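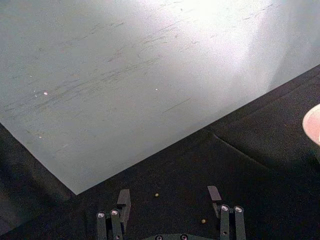 4.2 Local re-planning from wrist images

The planner in Fitar works on a fixed table map built before the arm moves. This is fine for large objects, but pellets only a few pixels across can be missing from the map or placed wrong. We therefore run a second detector, Gendero, on the wrist view during the final approach and let it correct the target.

Gendero scores small blobs by contrast against the local background. Figure 3 shows a view with two tan pellets on dark cloth, one just below the corner of a light grey board and the other lower and to the right. Both stand out well from the cloth. The board is harder: it has tiny white specks, scratches and a patch of glare, and an early version of the detector returned candidates on all three. We now segment the surfaces first and use a separate threshold for each.

The corrected target goes to the Kong controller, which accepts a new goal every 70 ms. If the target lies between the fingers, only the descent is re-planned. Otherwise the arm backs off and the full approach is computed again. Thresholds were tuned on 600 wrist images and then held fixed for the 1,000 trials reported in Section 5.

Figure 3. Wrist view over the board and cloth, with the gripper fingers at the bottom.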